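Koubek, la secuela: segunda parte, segundas dudas

20 de marzo de 2023. Aviso para despistados: en este apartado del boletín se destripa el final de la primera Koubek y buena parte del tráiler de la segunda. Quien quiera llegar virgen a la sala, que salte directamente a la cartelera.

Dicho esto, vamos con la secuela que según su distribuidora «todos estábamos esperando». Yo no la esperaba. Me gustó la primera, la vi dos veces y salí las dos convencido de que la historia estaba cerrada.

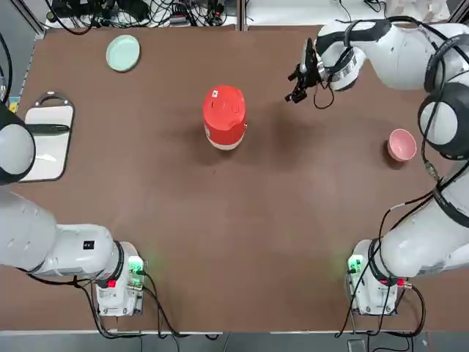
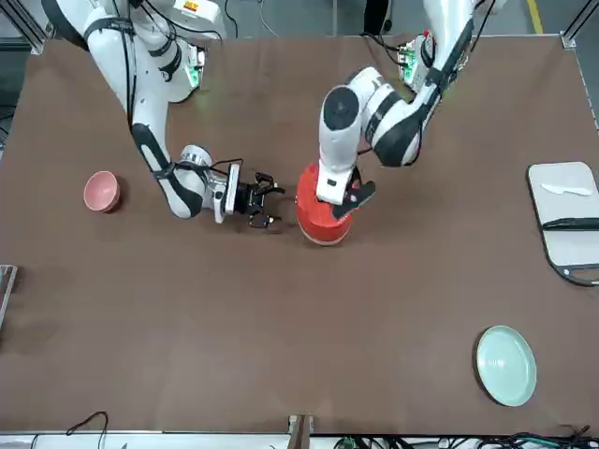
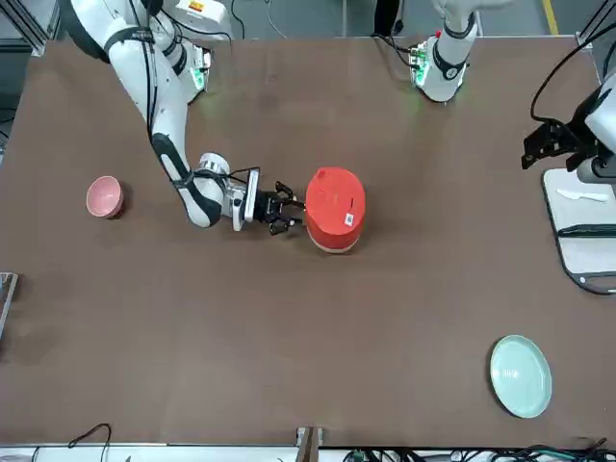 Libor Trnka no está de acuerdo y así lo ha escrito al buzón: que la historia no estaba cerrada en absoluto, que el plano final del faro con la luz encendida era una promesa y que quien no lo viera estaba mirando el móvil. Añade que Skornville, el pueblo, da para tres películas más, y que ya está bien de críticos que piden finales abiertos y luego se quejan cuando alguien los aprovecha.

Acepto lo del faro a medias. Una luz encendida puede ser una promesa o puede ser una luz encendida, y hasta que el estudio vio la recaudación a nadie de la producción se le oyó hablar de continuación. En las entrevistas del estreno el director repetía que Koubek, el personaje, había muerto en el túnel. Ahora resulta que lo del túnel era «una lectura posible». Qué casualidad.

Lo que sabemos por el tráiler es poco y no me tranquiliza. Dura dos minutos y pico, y en ese tiempo vemos a Koubek vivo, con barba, trabajando en una estación de esquí abandonada que se llama Skoststead. Vemos también a la inspectora, que en la primera dimitía con un discurso estupendo y aquí lleva otra vez la placa colgada del cuello. Hay una avalancha. Hay una niña que dibuja el faro sin haberlo visto nunca. Y hay una voz en off, cosa que la primera no tenía y que era una de las razones por las que funcionaba tan bien: en aquella hora inicial apenas se hablaba y uno se enteraba de todo.

La voz en off me preocupa más que la resurrección. Suele aparecer cuando en montaje han visto que no se entiende algo. Puede que me equivoque y sea solo cosa del tráiler, que a veces se graban frases aposta para la publicidad y luego no salen en la película — ya pasó con la primera, donde la frase del cartel no la decía ningún personaje.

Luego está la duración. La anterior se despachaba en hora y media larga y a esta le han puesto 27 minutos más. ¿Para contar qué? La sinopsis oficial habla de «ampliar el universo», expresión que cada vez que leo me hace buscar la cartera para comprobar que sigue en su sitio. Koubek no tenía universo. Tenía un pueblo, un túnel, un muerto y 5 sospechosos, y con eso iba sobrada.

En el lado bueno, que lo hay: repite la directora de fotografía, y los pocos planos nocturnos del tráiler tienen ese azul sucio que tanto se imitó después. Repite también el compositor, aunque el tema principal suena con un coro encima que no le hace ninguna falta. Y el guion lo firma en solitario una de las dos personas que escribieron el original. No sabemos cuál de las dos escribió lo bueno, así que aquí hay una posibilidad sobre dos, que para una secuela no está mal.

Sobre las cifras que anda moviendo la promoción, un poco de calma. Se presume de que el pase de prueba lo vieron 2441 personas y de que casi todas salieron «entusiasmadas». No se dice dónde fue, ni qué montaje se proyectó, ni qué preguntaba el cuestionario. Yo estuve una vez en un pase de esos y la opción más negativa que podía marcar era «me ha gustado, con algún reparo». La marqué. Imagino que también conté como entusiasmado.

La sala Ediveck la programa desde el día del estreno en versión original y doblada, y ha anunciado una sesión doble con la primera para quien quiera refrescarla. Son más de 16 euros por la sesión doble, lo cual me parece mucho por una película que la mitad ya tenemos en casa, pero el intermedio es largo y la barra estará abierta. Si vais a ir a una sola, yo elegiría la versión original: el doblaje de la primera convertía al forense, que era un tipo seco y tristón, en un señor que parecía estar vendiendo seguros.

Iré, claro. Me sentaré donde siempre y prometo no mirar el móvil cuando salga el faro, para que Libor no tenga queja. El que quiera mandar su opinión antes o después de verla puede hacerlo al buzón de siempre; publicaremos lo que quepa en el próximo número, con los destripes al final.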